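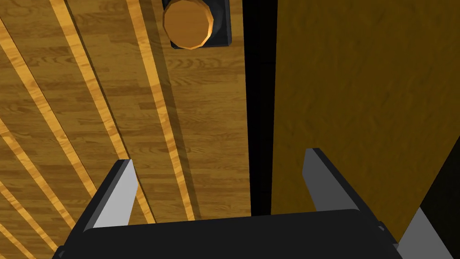
FOR IMMEDIATE RELEASE

March 14, 2022

Cimau opens orders for Hiltano, a simulation kit for gripper work in the home

Cimau today opened orders for Hiltano, a software kit for teams who teach two-finger grippers to work in ordinary rooms. Rooms, furniture, floors, small objects, and a wrist view that runs while the arm moves. Ships as a download. No hardware in the box.

The kit has 150 rooms and 2110 objects to put in them. Wood floors, cabinets, narrow gaps next to furniture, the spots where a gripper tends to get into trouble. Shadows and wood grain can be changed between runs, so can the position of every object. Same task, differnt room, one setting.

Why the wrist view? Customers asked for it. Early testers had plenty of overhead views and not enough from down at the fingers, where the gripper's own body covers a good part of the floor. Hiltano renders the fingers and the housing in every wrist frame, shading included. It can't be switched off in this version. A masked view is planned for June.

What's in the kit:

Room set and object set, both editable
Wrist view plus 2 fixed views per room
Task scripts for reach, grasp, lift and place
Recorder with replay, step by step or full speed
Import tool for your own gripper model

Hiltano has been on trial at Zepeda, which builds small arms for kitchens and workshops, and the trial gave us most of our bug list. Doors that swung through cabinets, fixed. Round objects rolling when they shouldn't, mostly fixed. Cloth is not supported yet and we would rather say so here than in the manual.

Pricing and availability

Single seat license is $1247 per year, with updates. Schools and labs should write to us for a quote before ordering, the web shop does not handle those yet. Orders are through the Cimau shop or through Sovano, our reseller, which also takes care of setup and first line support. Buyers of the old beta keep there saved rooms, just run the converter first.

A trial version with a smaller room set is up now. It does not time out but the recorder is limited to short runs.

About Cimau

Cimau makes simulation software for robot arms and grippers. Hiltano is our first kit for home settings.

Press contact: use the press form on the Cimau site. Stills and a short clip on request.

###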